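Home | Who we are | Workshops | Kit hire | Visit us | Contact

About Castent Science Rooms

We teach practical science to people who haven't had enough of it. Some of them are nine and have never been allowed near a pipette, some are doing their exams at a school where the lab is shared between three year groups, and a fair few are grown-ups who loved chemistry once and would like another go. We love having all of them!

Castent began in a back room on Meller Street with a borrowed sink, two benches and a box of glassware that had come out of a school clearance. We now have our own building on the same street, with a proper teaching lab downstairs and a prep room above it, and 16 places at the benches for every workshop. We could squeeze in more, but everyone gets their own rack, their own tubes and enough elbow room to use them, and we'd like to keep it that way.

Colour is where most of our beginners start. Red cabbage, beetroot, turmeric, black tea, onion skins: all of it can be chopped, soaked, strained and poured into a tube, and all of it has something to tell you about acids, alkalis and how dyes behave. A row of tubes standing side by side is a lovely thing to look at, and it's also the quickest way we know to get a shy group talking. Somebody always wants to know why theirs is darker than their neighbour's, and off we go. 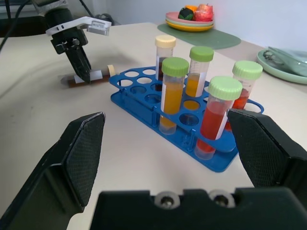 From there we move on to dilution, which sounds dull and really isn't. You take one strong colour, make it weaker step by step, and try to say how much is in each tube just by comparing them. Then you check with the colorimeter and find out how good your eyes are (children usually beat their parents, and are very pleased about it). Older groups go on to titrations, chromatography and, in our longer Tanguy course, a whole investigation they have planned themselves.

We're quite particular about good habits. Caps go back on. Labels are written before anything is poured, in pencil, with initials and what's inside. Tubes stay upright in the rack until they're wanted, and they go back there afterwards. Goggles are on from the moment you sit down. None of this takes long to learn, and by the second session people are reminding us.

What we lend out

Not every school can get to us, so we send the lab to them. Our Beltik boxes hold everything a class needs for a morning's practical work: racks, capped tubes, droppers, trays, label strips, a set of teacher's notes and a bag for the washing-up. There are 40 boxes in circulation and they're out nearly all term, so please book early, especially for March, when science week empties our shelves completely. Every box is unpacked, cleaned, checked and refilled when it comes home. We wash our way through 2,000 tubes in a busy month, and the drying racks upstairs are a sight!

Who comes

Last year we welcomed 2,000 visitors, counting school groups, home educators, Brownies, a retired gardening club and one very cheerful hen party. You don't need to know anything before you arrive. Wear old clothes, tie back long hair and bring a packed lunch if you're staying all day. The ground floor is step-free, two of the benches can be raised or lowered, and we keep a quiet corner for anyone who needs a break from the noise.

We open at 9.30 in the morning and the kettle is on well before that. If you'd like to look round before booking, drop us a line through the contact page and we'll find a time when the lab is in use, so you can see how a session runs.

Filed under: About us, Our lab, Learning for all ages

Shares 16 | Comments 2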